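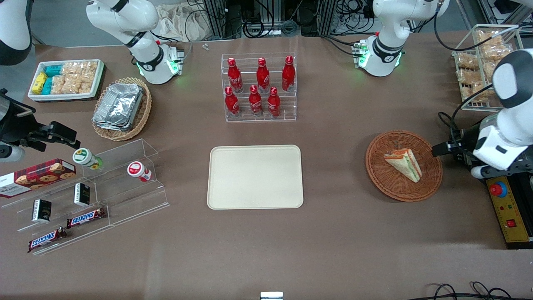 2026-03-20

Back at the dye bench after a good long lunch (leftover soup, very nice), and I'm glad to say the second madder bath is behaving much better than the first. I put 100 grams of the Clidton wool in with the ground root and crept the heat up slowly, stopping at 65, no, sorry, reading my own scrawl, that's 45 minutes at a gentle steam and never a boil. The colour is a lovely soft brick, a bit browner at the tips where I think the fleece was weathered.

The Histeo alum was lumpy again, so please do sieve it before weighing, whoever is in next! I used 5 spoons of bran in the rinse, mostly out of habit from my old workshop.

Skein 89 is hanging by the window and needs its tag rewritten, the ink has run. I'd love to try the same bath with rainwater in April, if the barrel fills.

Spare root is in the blue tin.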